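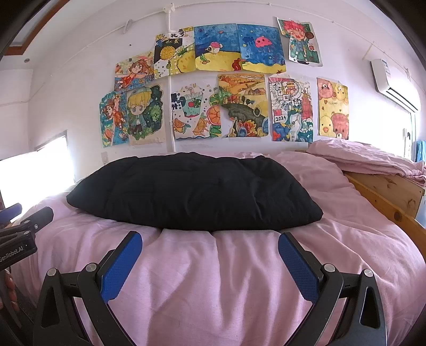

The cushion in question, on the pink sheet.

Bedding & Linens > Quilted things > Black quilted cushion, keep it on the bed or not?

edwood_attic
10 Nov 2019
Hello all, it's been a while since I posted (the curtains did get finished, thank you for asking, Paweena!). I'm redoing the bed in the small room and I'm stuck on the big black cushion. I love it dearly. It's large enough to lie right across the middle of the bed, it's puffy in the center, and the quilting holds it together nicely even when the cover goes all rumpled, as it always does. But the sheet is pale pink, the folded blanket in the corner is pink too, and the bed frame is light wood with the knots showing, and my sister says the black looks like a seal has come ashore.
The wall behind has the kids' drawings taped up, and those are staying whatever happens. So do I keep the cushion, cover it, or move it to the armchair?

Paweena Suksawat
So glad about the curtains! Keep it, keep it. Pale pink and light wood can get awfully sugary together, and one dark thing settles the whole bed down. One of the drawings has a black background as well, so the color is already in the room. I'd just smooth the sheet out and tuck it in hard, and put the cushion up at the head end during the day.

lultska62
I'm going to disagree with Paweena, with love. Black quilting shows every bit of lint, and on a bed where children climb up to look at their pictures you will be at it with the sticky roller morning and night. I had two black ones and gave them both away inside a year. Make a slip cover in a deep blue – you have that lovely sea picture with the pink jellyfish to take the color from, and blue with pink is hard to get wrong.

Paweena Suksawat
Lint is a fair point, but a slip cover over quilting always slides about, at least mine do. You end up straightening it every time you walk past.

lultska62
Ties at the corners! Or a few stitches on the underside. Mine hasn't budged since last November.

trirnia_mom
Can I just say how much I like the pineapple. Ours are up with the same sort of tape and the corners curl after a while, so I go around and press them back down when I change the sheets. As for the cushion, I'd use it as a backrest for reading and stop worrying whether it matches. A child's wall has every color there is on it already.

christodoulou_k
Has anyone washed one this size? I put mine in at home and it came out with all the filling in one end. Roughly two hours of pulling it apart by hand. I'd want to know how it washes before deciding anything.

edwood_attic
Oh, you're all so kind. The label on mine has worn off, so I've only ever sponged it and hung it over the railing to air, and it has come to no harm so far. I'm leaning toward Paweena's idea for the winter, and then maybe the blue cover in spring if the lint gets the better of me. Lultska, did you use cotton for yours or something heavier?

lultska62
Heavy cotton, washed first so it wouldn't shrink on me later. Cut it generous, the puffiness eats up more fabric than you'd think. I can dig out my measurements if you want them.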